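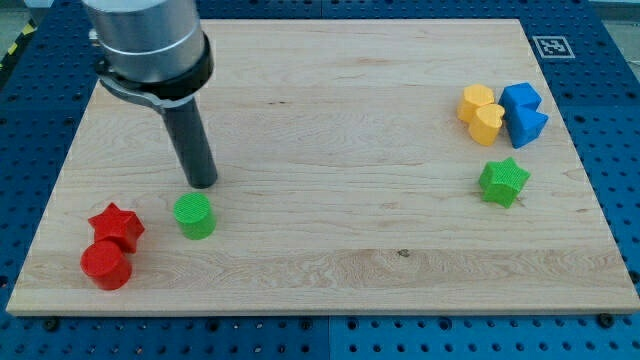
The inventory screen in Grikari has been rewritten again, which makes this the fifth version, and I would like it on record that the first one was fine. It was ugly, it used the default font, and it let you pick up a thing and put it somewhere else. Everything I have done to it was in the name of polish. Version four had wooden panels with a drop shadow on each one, and I spent an evening painting grain into them from memory, which gave me something close to bacon. Real pale wood is mostly faint lines running one way, a few darker streaks, some tiny blemishes and one dark knot a little off center. Mine had eleven knots. Version five has a single knot per panel and already looks less like breakfast.

Grain aside, the big change is that items now have weight. Before this, your pack had slots, and a slot would hold either one anvil or one feather. Playtesters accepted this without complaint, apart from Marthinus Hendricks, who filled his whole pack with anvils and then sent me a screenshot with no message attached. So anvils are heavy now. Carry more than 109 units and you slow down, and the fox stops following you. The fox part was a bug. I've kept it in.

Weight broke the shops, naturally. The merchant in Skiltgate was using the same inventory code as the player, so on the first morning of the new build he was carrying his entire stock and could barely walk to his own counter. He'd set off at dawn and get there sometime after lunch, by which point the game thought the shop should be closing, so he would turn around and start home. I watched him do this for three in-game days. He has his own flag now. It is called isMerchantAndThereforeVeryStrong and I will rename it before anyone else sees the code, by which I mean I won't.

Sorting is in too. You can sort by name, by weight, or by when you picked the thing up. Sorting by value is not in yet, because value depends on which town you're standing in, and the sort function would have to ask the economy, and the economy takes a while to answer. I tried it with a test save that had 1,418 items in it (no real player should have this many, though I know at least one of them is going to read that as a dare) and the screen froze long enough for me to go and make toast. I'll probably store the last known price on each item and sort by that. It'll be wrong now and then. Prices in Mokura are wrong now and then anyway.

Saves from the last build will load, with one catch. If you were over the weight limit when you saved, the game drops the extra items at your feet when you load back in. That works well unless you saved on the bridge. Po-yen Tai saved on the bridge. He lost a lantern, two cooking pots and the Lauritsen letter, and without the letter you can't finish the lighthouse quest at all. Quest items weigh nothing from here on, and if yours went in the river too, talk to the ferryman and he'll sell it back to you. He wasn't supposed to have any dialogue in this build, so all he says is the name of the item and a price. I find him a bit menacing.

Smaller things, in no order. The map no longer opens upside down if you open it while climbing a ladder. Soup stacks up to 5. Rain makes a noise. You can't sell the fox anymore, and I'd like whoever reported that as "fox price too low" to think about what they wrote.

I'd hoped to have controller support in this one as well, and there is some, in the sense that you can plug in a controller and the cursor moves. It moves left. I have a theory about the dead zone setting that I'm going to look at tonight after dinner, and if it holds up there'll be a small patch before the end of October with that and the price sorting. The tooltips still cover the thing they're describing. I know about the tooltips.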